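Wakard Padded Floor Mat, black, square-quilted

Reviewed and sold by Probert, workshop and home flooring
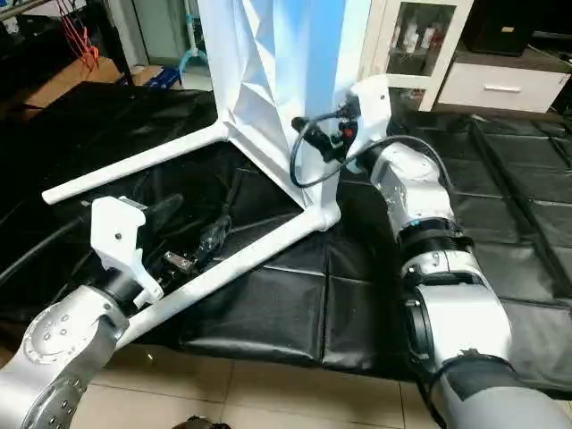
We were not keen to stock another padded mat. Most of the ones we get sent are a thin sheet of foam with a cheerful label, and the makers' claims for them would suit a hospital bed. Wakard's leaflet promises "total floor protection", a phrase we have left out of our own listing. It is a black mat with padded square sections and seams between them. It goes under things you are putting together, taking apart or standing on the floor for a while, such as a white stand with tubular legs, and it keeps metal feet and dropped brackets away from your boards.

What it does well

The padding is stitched into squares, so it doesn't creep to one end when you drag something across it. Shazia Siddiqui in our returns room has had one under her bench since November and it still lies flat at the corners. The black hides scuffs. Small black screws will vanish on it too, so put a saucer out for them.

What we doubt

Wakard says the mat is "non-slip on all surfaces". On our painted concrete it stayed where it was. On waxed boards Osian Penry could shift it with one foot, and he wasn't trying very hard. If your floor is polished, put a grippy underlay beneath it or choose the Tesberg grid mat, which has a rougher underside and costs more.

The leaflet also gives a figure of 3000 "compression cycles" before the padding goes flat. We asked what counts as a cycle and have had 2 different answers, so make of that what you like. A narrow foot left in one spot over a weekend did leave a dent in our sample. It had mostly gone by the Sunday evening.

The seams collect dust. A vacuum with the brush head gets most of it out, a broom gets hardly any.

Using it with a second mat

Plenty of customers lay it beside a mat they already own. That works if the two are near enough the same thickness. If they aren't, keep the join away from anything tall on splayed legs, as one foot sitting higher than the other will make a column lean. Check it with a level before you tighten anything.

Details

Colour: black only. A grey was announced, we haven't seen it.
Size: 167 cm on the long side as measured here, the label says slightly more
Padding: square sections, stitched seams
Supplied: rolled, with two straps
Cleaning: damp cloth, mild soap, dry flat. Not machine washable, whatever the sticker on the early batch says.
Guarantee: 11 months from Wakard. Yes, eleven. We asked.

Unroll it the night before you need it. The end that was in the middle of the roll curls up at first and is easy to catch a toe on.

Customer comments

"Does the job. Smelled of rubber for a few days, so I left it in the garage." Arwel Kemeys

"Fine for the money but the straps are rubbish. One buckle went the first time I rolled it up." Emrys Hughes

Straps can be bought separately from the Peltamard range, ask at the counter. Unused mats can be returned if they are rolled and dry.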